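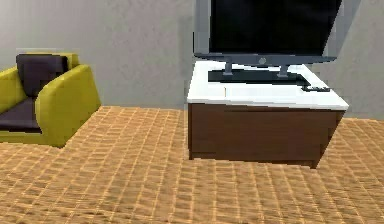
Armchair

An armchair is a seat for one person with a back and a support for each arm. That's the short version, and it covers everything from a carved dining chair at the head of a table to the squashy thing your grandfather fell asleep in. I've been writing the furniture pages of this household encyclopedia for a good while now, and the armchair is the entry I keep coming back to and fiddling with, mostly because readers write in to argue about it. So this is the longer version.

What counts as an armchair

The word is looser than you'd think. Dining chairs with arms are sometimes called carvers in Britain and captain's chairs or host chairs in the United States, and plenty of people wouldn't call those armchairs at all. For most of us the word means an upholstered chair in a living room, and that's how I use it in the rest of this article.

Where does it stop being an armchair and turn into a small sofa? Stores sell a thing called a chair-and-a-half (also a cuddle chair or a snuggler, depending on who is doing the selling), which is wider than one person needs and too narrow for two grown people who aren't fond of each other. I file it here. The loveseat has its own entry.

A short history

Chairs with arms are very old. They turn up in ancient Egyptian tombs, and for a long stretch of European history a chair of any sort was a sign of rank, while everybody else sat on benches, stools and chests. The arms made it grander still. We still say someone "chairs" a meeting, a leftover from those days.

Comfort came later. In the 1600s chair makers began fixing padding to the frame where earlier sitters had used a loose cushion, if they had anything. The French took it furthest in the 1700s and gave us two words that dealers still use. A fauteuil has open arms, so you can see through the gap between the arm and the seat. A bergère has closed arms with upholstered panels, and usually a loose seat cushion. If you remember only one thing from this section, that pair is handy at auctions!

The wing chair grew up in England at the end of the 1600s, with side pieces at head height that kept off drafts and held in the heat from the fire. Then in the 1800s the coiled steel spring changed everything. Seats got deeper and rounder, buttoning became fashionable, and frames vanished under fabric. The 1900s brought foam, bent plywood, molded plastic and the recliner, and people have been mixing all of these together ever since.

Main types

Club chair. Low, deep and usually leather, with rounded arms close to the height of the back. The name comes from gentlemen's clubs.

Wing chair. Tall back, wings at the sides, often on short turned or curved legs. Good for reading and even better for dozing.

Tub chair. The back and arms make one continuous curve. Tub chairs look small in a store and big in a hallway – measure first.

Slipcovered chair. Really a finish more than a type, but people search for it, so it gets a line. The cover comes off for washing.

Recliner. The back tips and a footrest comes up. Older ones have a wooden lever on the side, newer ones have a motor and a cord that you will trip on.

Track-arm chair. Square, straight arms and clean lines. It's the standard shape in a lot of modern living rooms and it takes pillows well.

Morris chair. Wooden arms, loose cushions, and a back that can be set at different angles. You could call it an early recliner and I wouldn't fight you.

How one is put together

Under the fabric there's a frame, traditionally of a hardwood such as beech, ash or maple, and in cheaper chairs a mix of softwood and board. The joints matter more than the wood. Dowels with glue and corner blocks will outlast staples by many years. Pick up one front corner of the chair a few inches, and the other front leg ought to come up almost right away. If it stays on the floor while the frame twists, leave that chair in the store.

Over the frame come the springs or webbing. Eight-way hand-tied coils are the old, expensive method, and sinuous springs (the flat zigzag kind) are what most chairs have now. I've lived with both and I think a decent sinuous seat is perfectly fine. Webbing is lighter, and it does stretch over time, but a handy person can replace it at the kitchen table in an afternoon.

Then there's the filling. Foam keeps its shape, feathers feel lovely and need plumping every single day, and a foam core wrapped in feathers or fiber is the usual compromise. Seat cushions are either tight, meaning built in, or loose, meaning you can flip them. Always flip them if you can. Loose back cushions slump sooner than seats do, in my experience.

Size and fit

A seat height between 16 and 19 inches suits most adults. Taller people and anyone with bad knees will want the top of that range, and there's no shame in going over it. Seat depth is where people go wrong. With your back against the cushion, your knees should clear the front edge and your feet should rest flat. A deep seat is wonderful if you curl up, but miserable if you sit upright to knit or do a crossword.

Arm height is the number you rarely find on a label. Too high and your shoulders creep up to your ears. Too low and the arms are just decoration. Sit there for a good long stretch before you pay (bring a book, I do).

And please measure your doors. My first really good chair was a wing chair from a secondhand place called Petridis, 300 dollars, and it spent 2 nights on the porch under a shower curtain before I worked out that the legs unscrewed.

Covers and color

Upholstery fabric is often sold with a double-rub count, which tells you how much wear it took in a test before it began to break down. Anything over 15,000 is generally considered suitable for everyday family use. Past a certain point the higher numbers don't mean much at home, where sunlight and cats do more harm than sitting.

On color I'm biased. Gray and beige are safe, and I've had enough of them. A single chair is the best spot in the house for a strong color, and two-color chairs, with the cushions in one shade and the body in another, have a nice habit of hiding wear on the seat if the cushions are the darker part. The cover on my current chair is a rust-colored wool called Utinora, from a small mill shop in Citelgate. I ordered 23 swatches before choosing it, and I'd do it again.

Leather is its own subject. Aniline leather is soft and shows every scratch, pigmented leather is tougher and a bit plasticky, and "bonded" leather is mostly scraps and glue on a backing, and it peels.

Care

Vacuum under the cushions once a month with the brush tool. Blot spills, don't scrub them, and look for the cleaning code on the tag: W for water-based cleaners, S for solvent only, WS for either, X for vacuum only. Keep the chair out of direct sun, or turn it now and then so it fades evenly. August was brutal on mine this year.

Reupholstery is worth the money when the frame is solid and you love the shape. Otherwise it can easily cost more than a new chair. Ask for the old fabric back if you like to sew, as the pieces make good patterns for slipcovers.

See also

Chaise longue
Footstool
Loveseat
Rocking chair
Webbing (upholstery)

Last revised October 10, 2023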